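Départs de la compétition du club le 6/13/21 - vos avis ?

Lobo
Bon, reçu la feuille de départs. 11 parties le matin, tout le reste l'après-midi, et on part du 10 avec les retours du 9 qui nous coupent. L'an dernier on a mis plus de cinq heures. Qui a décidé ça ?

birdie_manque
C'est pareil tous les ans. Les petits index le matin, les autres se débrouillent avec le vent. Moi je joue 21, j'ai l'habitude d'être servi en dernier.

Flutow
Pas d'accord. Le matin les greens sont lents, plein de rosée, c'est pas un cadeau. Et si tu mets les 21 et plus devant, tout le monde attend au départ du 4.

birdie_manque
Merci pour les 21 et plus.

Flutow
Rien de perso. Je parle du temps de jeu, c'est tout.

Lobo
Le 4 parlons-en. 278 mètres par-dessus le fossé depuis les nouvelles marques, un par 4 que la moitié du champ veut driver. Forcément ça bouchonne. Faut reculer les boules jaunes ou autoriser à faire passer.

Horácio Rebelo
J'ai joué la reconnaissance hier. Drapeau du 4 à gauche, très court derrière le bunker, celui qui tente au drive il fait 5 ou 6. Fer 5, wedge, et on avance. Sinon le 12 est devenu vraiment long, le rough a pas été coupé à droite, deux balles perdues en une partie. Prenez des provisoires svp. J'ai suivi les départs sur mon téléphone en attendant, la feuille avait encore changé entre temps.

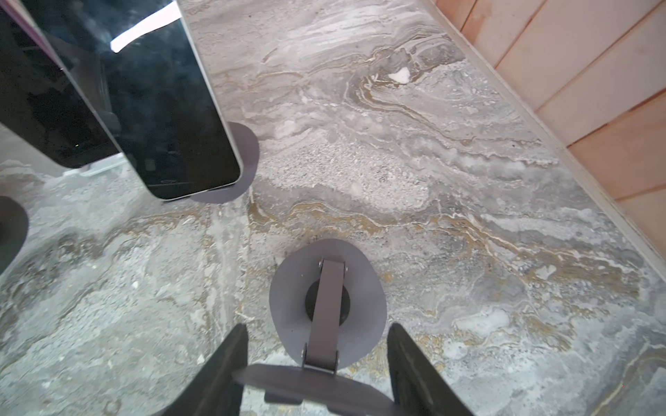

Le téléphone sur le comptoir en pierre

Je remets pas la feuille du coup, elle sera plus bonne ce soir. Regardez direct sur le site du club.

Prorkusitz
Le 12 fait 603 sur la carte non ? C'est des yards ou des mètres, j'ai jamais compris.

Horácio Rebelo
Yards. La carte est l'ancienne version, les mètres sont au dos.

Prorkusitz
ok merci, ça me rassure un peu

birdie_manque
Quelqu'un a essayé les Beltley du proshop ? Je voulais pas mettre des Pro trop chères dans le rough du 12 justement.

Flutow
Oui. Dures comme du caillou au putting, mais ça part droit. Pour le 12 ça suffit largement.

Lobo
Hors sujet les balles svp. On fait quoi pour les départs ? Moi je propose shotgun pour tout le monde, tout le monde finit en même temps et on a la remise des prix à une heure correcte.

Flutow
Shotgun avec autant d'inscrits = deux parties par trou sur les par 3. Bon courage. On l'a fait en juillet il y a deux ans, c'etait pire.

birdie_manque
C'était pire parce qu'il y avait eu l'orage et une heure d'arrêt. Faut comparer ce qui est comparable.

Flutow
Même sans l'orage on attendait déjà au 7.

Lobo
Bref. J'écris au secrétariat ce soir, je demande au moins dix minutes entre les parties au lieu de huit. Qui signe avec moi ?

Prorkusitz
Moi

birdie_manque
Moi aussi, mais rajoute un mot sur le rough du 12.

Flutow
Ok pour les dix minutes. Pas pour le shotgun.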